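Plenville Community Rooms - Room Safety Checklist
Corner display nook, papered walls
Date of check: March 31, 2023
Next full check: October

Mark each item OK, FIX or N/A. Write comments in plain words so the next person can follow up.

1. Floor clear of trip hazards
FIX. A thin pink plastic bag was on the floor, crumpled, with red printing on it. Film like this slides underfoot on a smooth surface. Fold it flat and put it in the bag drawer at the end of each session.

2. Plastic bags kept away from small children
FIX. Same bag. The drawer latch is stiff and people leave the drawer open. Edent has been asked for a new latch - quote not in yet.

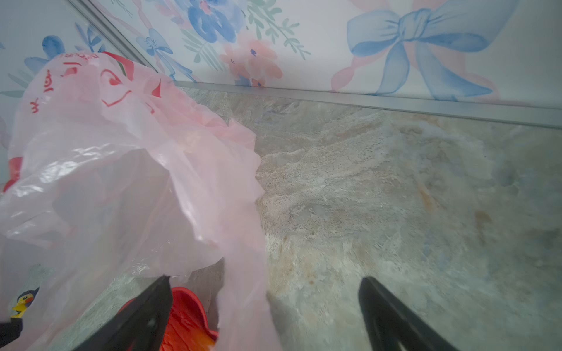

3. Floor surface
OK. Marble pattern, gray and beige with some rust-brown streaks. The streaks are part of the pattern, so please stop reporting them as stains. Clean with the Drorier floor soap, two capfuls to a bucket. No wax.

4. Wall covering
OK. Bow and peony paper. Run a hand along the bottom edge at each check and press down any lifting. Spare roll is in the Padilla cabinet, second shelf.

5. Corner posts
OK. Aluminum posts checked by hand for sharp edges and loose fixings. Tighten at the October check whether they need it or not.

6. Dishes and breakables
FIX. The red flower-shaped dish with the gold emblem was on the floor. It belongs on the shelf when not in use. Check the scalloped rim for chips before putting it away.

7. Small items
FIX. A small white rectangular item and a small green item also need to go back in the tray - anything that size gets kicked under the rail.
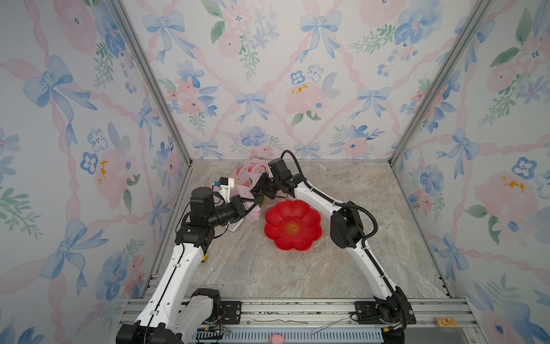
Follow-up

Items marked FIX are to be done within three days and initialed on the paper copy. If the latch is still waiting on parts, write "waiting" and leave the line open.

Keep this sheet in the front of the binder. The old one goes to the back.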